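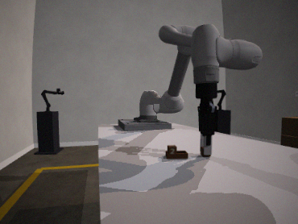

Robot arm over the patchy tabletop (simulated render)

Undale Village Forum > Halls and Venues > Is the Wetosdale Rooms any good for a wedding do?

marrowfat
Posted 7th August

Has anyone hired the Wetosdale Rooms lately? My niece is getting married next summer and has her heart set on it, having seen it once, at night, from a bus. We'd need the main hall, the kitchen and the little side room for the great-aunts. The website says "generous capacity" and leaves it there.

Jang_upstairs
We had our ruby wedding there in July. Fifty-four sat down to a meal and it was comfortable, provided you liked the person behind you. The floor is lovely. The heating has two settings, off and Egypt, so I'd be glad it's a summer wedding.

PegLeggett
Seconding the floor. Not seconding the kitchen. Four rings on the hob and one of them is for show. We did a hot buffet for my dad's retirement and the last table got its potatoes with the speeches.

dunmowing
Rubbish, the kitchen's fine if you bring someone who can cook. I've done a full roast in there for the bowls club. You need to put the oven on before you take your coat off, that's all.

PegLeggett
I was at that roast, dunmowing.

marrowfat
We'll probably get caterers in, so the hob may not matter. What about getting in to decorate? The booking form says access from 4 and she wants bunting. A great deal of bunting.

Jang_upstairs
Ring and ask for the morning. They let us in early for an extra charge, less than I'd feared. The hooks are already up along the beams. Don't use tape on the paintwork or you'll get a letter. It's quite a long letter.

Fletatar
Can I put in a word for the Undale Institute instead? Cheaper, bigger car park, and you can hear yourself think. The Wetosdale has that echo. At our quiz the question master said "Peru" and half the room wrote down "Crewe".

dunmowing
The Institute has carpet tiles up the walls. I don't mean halfway up.

Fletatar
Which is why there's no echo.

tansy_b
We looked at both for our lot. The Institute wouldn't let us bring our own drink and the Wetosdale would, with a small corkage if you want their glasses. That settled it for my brother in under a minute. Get it in writing though, as the price list in the foyer and the one online have never met.

marrowfat
Thank you, useful. Is there a stage? The groom's friend Přemysl Doležal plays the accordion and has offered, and we've run out of ways to change the subject.

tansy_b
There is, at the far end, with steps on the left only. It'll take a band of roughly seven if the drummer breathes in. One accordion will rattle about up there. Curtains work by hand and stick a bit.

PegLeggett
Does he do requests? Asking because a good accordion player is worth having and a bad one clears the hall by ten, so either way you'll save on the late fee.

Jang_upstairs
On that point, music off at half eleven and they mean it. The lights come up on you like a police raid. Everything swept and chairs stacked by midnight, or they keep the deposit. Stack them the way the notice by the door says. My husband had his own method and did the lot twice.

Fletatar
The Institute stacks them for you.

dunmowing
Do you work there?

Fletatar
I'm on the bookings desk on Saturdays, but I'd say the same on a weekday.

marrowfat
Well, I've rung the Wetosdale and we're going to look round next week, with the niece, her mother and a tape measure. I've also pencilled in the Institute, Fletatar, so you can stop. Will report back on the hob.

PegLeggett
Back left. Don't let them tell you it just needs a minute.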